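Frequently Asked Questions

I get the same handful of emails every week about the walking trail between Esance and Bavidcombe, so I finally put my answers in one spot. If yours isn't covered, write to me anyway. I like mail!

How long is the trail?
21 miles from the old depot in Esance to the boat ramp at Bavidcombe. Most folks split it over 2 days and sleep at Cozma, where there's a campground and a diner that does a very good pie.

Can I do it all in one day?
I have, once, and my knees still bring it up. If you're fit and you start by 5:30 in the morning, sure. Just know that the second half is where nearly all the climbing is, so don't let those easy first miles fool you.

How much climbing are we talking about?
You gain 2,165 feet going toward Bavidcombe. The other direction is gentler, but then you finish in Esance, and the bus back is a pain.

What bus?
The Jivura shuttle. It stops at both ends and at Cozma, and it skips Tuesday entirely (I learned this sitting on a curb with a melted candy bar). Buy your ticket from the driver and bring small bills.

Do I need real hiking boots?
I wear trail runners nine months of the year. In March I switch to boots, when the creek crossings get sloppy and the clay near the quarry wants to eat your shoes. 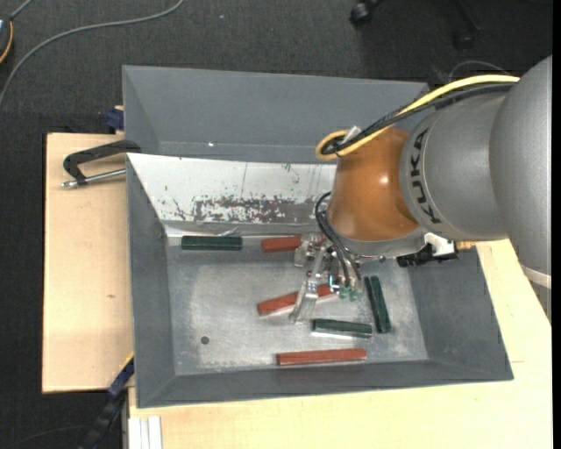 Trail runners are fine until the quarry and then you'll be sorry, wrote one reader after I posted an earlier version of that answer, adding that the clay stays slick well into May and that a cheap pair of poles did more good than any boot. Fair enough! I've started carrying poles on that stretch myself, and I'll admit I'm a convert.

Is there water along the way?
There's a spigot at the depot and another at the Cozma campground. In between it's creeks, so bring a filter. I carry two bottles and in summer I wish I had three.

Can I bring my dog?
Yes, on a leash. The stile past the second gate is tall, so if your dog is big and stubborn you may end up lifting (mine is both, and heavy).

Do I have to book the campground?
On summer weekends, yes, and early. The rest of the year I just show up and pick a spot. Ask for one up by the trees, the low ones by the road hear every truck.

Is there cell service?
At the ends and on top of the ridge. Download your map before you leave home.

Do you sell a printed map?
I do! It's 648 cents, that being what the printer and the stamp came to, and I never got around to rounding it off. Email me your address and I'll mail one out.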